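Kids' Corner > How Things Work > Robots > Can You Teach a Robot by Hand?

Have you ever tried to teach a puppy to sit? You can't just read it the instructions. Well, a robot arm is a bit like that, and I get to be the teacher!

I work at a robot lab in Edthorpe, and the arm I teach is called Pace. One of its jobs is picking up a block. Easy, right? You do it without thinking. But Pace doesn't know what a block is, or how hard to squeeze, or when to stop moving.

So I show it. There are two ways to do that. The first is to hold the arm and push it along myself, kind of like when a grown-up held your hand to help you write your name. The motors go soft so I can bend the joints (it feels like moving a very heavy desk lamp).

The second way is remote control. I move a small handle, and Pace copies me. My hand goes left, the arm goes left. I squeeze, and the gripper closes – that's the part that works like fingers. I like this way best because it feels like a video game, except you can drop real things on the floor. I've dropped plenty!

While I'm doing it, the computer saves everything: where each joint is, how far the gripper is open, and what the little camera near the gripper sees. One turn from start to finish is called a demonstration. My first try at the block job took 31 seconds, and I was so slow and wobbly.

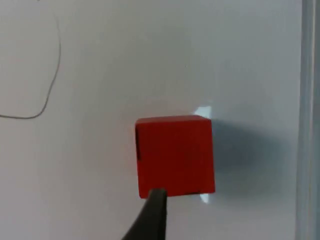

One demonstration isn't enough, though. If I always put the block in the same spot, Pace might only learn that one spot. So I move it around and do it again, and again. We saved 343 demonstrations for this job. Then the computer looks for patterns in all of them, and Pace gets to try it alone – hands off, teacher!

Want to try this at home? Ask a friend to shut their eyes, then gently guide their hand to pick up a spoon. Now move the spoon and see if they can find it without you.

Questions? Ask a grown-up to help you write to the Kids' Corner team, Edthorpe | Back to top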